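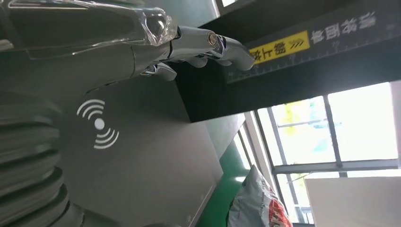 Never review the hand, review the Tuesday-morning version of the job you want it to do, was what Friederike Rieger told me when I asked how to start this chapter, and then she sent me a list of questions so long that I had to cut most of it. (Sorry, Friederike!) The ones that survived are scattered through the next few pages.

Chapter 9
Reading an Offer: The Tefera Hand Kit

Up to now we've been talking about robot hands as if they grew on trees. You needed so many joints, you needed so much reach, and I let you draw a box on paper and move on. In real life somebody sends you a quote, and the quote has a price on page one and the interesting stuff in small type near the back. So in this chapter we're going shopping, and we're going to be picky about it.

Our running case is the Tefera, a jointed hand sold as a kit by a firm called Vesach. I picked it because I've spent a lot of time with it and because its paperwork is good in some places and pretty thin in others, which makes it perfect for teaching. The picture that opens the chapter shows the sort of place a hand like this has to cope with: segmented fingers reaching toward a yellow label on a black beam, clear plastic film bunched at the wrist, and strong daylight coming in from a big window. Keep that daylight in mind. Polished metal throws back a lot of glare, and we'll meet it again in 9.4 when we get to cameras.

What you'll be able to do

By the end you should be able to read a kit offer and mark every line that is a promise, every line that is a wish, and every line that quietly hands the work to you. You should also be able to plan a short trial and write up what you found in language your boss will read to the bottom.

You'll need the payload tables from Chapter 6. If you skipped the part on wrist loads, go back now, I'll wait.

9.1 What's in the box

The Tefera offer lists the hand, a wrist adapter, a controller, one cable set, and access to Codar, the setup software. The hand weighs 895 grams. Lovely, you think, my arm can carry that! But look where the number sits on the sheet: next to the hand, all by itself. The adapter adds another 265 grams, and it's listed two pages later under accessories even though you can't mount the hand without it. Add them up before you do anything else, and then add the part you plan to pick up.

I missed this the first time I read the offer. Jana Fröhlich caught it with a pencil in the margin, and I've kept that page.

Now the cable set. The offer says "standard length" and leaves it there. What's standard? Standard for which arm? A cable that's fine on a small bench arm can pull tight the moment a bigger one turns its wrist all the way around. Write the question down and send it to the seller. If the answer comes back as a number, great. If it comes back as a brochure, that tells you something too.

9.2 The setup claim

Vesach says a trained person can get the hand from box to first grasp in 45 minutes. I believe it, for a trained person, with the arm already running and the right adapter on the table. In February I tried it at a shop in Lollar with a group of students, and we lost most of our time on the Codar login before anyone had touched a screw.

So is the claim false? I wouldn't say so. It leaves out where the clock starts. When you see a time in an offer, ask what has to be finished before the first minute, and who finishes it.

Try this before you read on

Take any offer you can get your hands on (a dishwasher will do). Underline each number in it. Beside each one, write what was measured, what was left out, and whom you'd call to find out. Keep the sheet, because we'll use it again in 9.3 when we draw up the trial plan for the Tefera.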